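# About Hayes & Bralta Cider Works

Quick version, because it's October and the press is running.

We make cider. Hard cider, dry mostly, from apples grown within a 2-hour drive of the building. Also a small amount of perry when the pears show up, and an apple brandy that spends longer in the barrel than any of us would like. No tours at the moment, but the tasting counter is open from noon.

## How it started

Garage, borrowed grinder, too many windfalls. The first batch was rough and we drank it anyway. Second batch got better. By the time the neighbors were asking for jugs we figured it was time to get a license, and that took longer than learning to make the stuff did.

Hayes is the road we're on. Bralta is the old orchard at the end of it, and most of our bittersweet trees are still there – ugly, leaning, good fruit. We kept both names and put them on the sign.

The building was a feed store before us. Thick walls, decent drain in the floor, terrible roof. The roof is fixed now.

## What we make

Three ciders all year, plus whatever the season gives us.

- **Trirnotell** – the dry one. Bittersweets and a few sharps, fermented slow in the cold room, nothing added back. Most of what we sell. People ask how to say it. However you like.
- **Kavex** – hopped, lighter, goes in cans. Started as a one-off for a friend's wedding and never left the list.
- **Feed Store** – off-dry, easy, the one to hand somebody who says they dont like cider.

The brandy is a seperate thing. We distill once a year, in January, from cider we set aside in the fall. It goes into used oak and we leave it alone. Last year's release was 19 cases and it's gone, sorry. Sign up at the counter if you want a call about the next one.
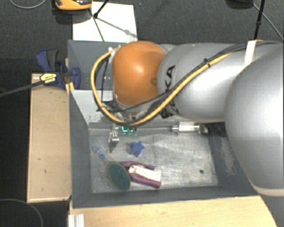
Perry depends on the pears. Some years two barrels, some years none at all. We don't buy in juice to make up the difference, so if it isn't on the shelf then there isn't any.

## Size, since folks ask

Small. Last season came out to 3875 gallons, all of it pressed, fermented and packed under this roof. There are 15 growers we buy from and we pay on delivery, same day. Bruised is fine. Rotten isn't. If you have a few old trees out back and no idea what they are, bring us a bag and we'll taste them. Some of our best fruit came in that way.

We'd like to grow a bit. Another tank, maybe a second cold room. Not in any hurry.

## How we do it

Wash, grind, press, tank. Wild yeast for the dry cider, a bought-in white wine yeast for the other two. Long cool ferment, usually into spring. We taste every tank every week and write it on the clipboard by the door. Blend in April, bottle in May.

Sulfites: a little at bottling, and it's on the label. No sweetener in the dry. Feed Store gets fresh juice back at the end and then it's pasteurized in the bottle.

## Where to find it

At the counter, noon to six. Growler fills til five. A handful of bars and bottle shops in the county too, list is on the stockists page – it's mostly up to date.

Wholesale questions, apples to sell, lost growler caps: use the contact form. Replies are slow until the fruit is in. Phone's better before ten in the morning.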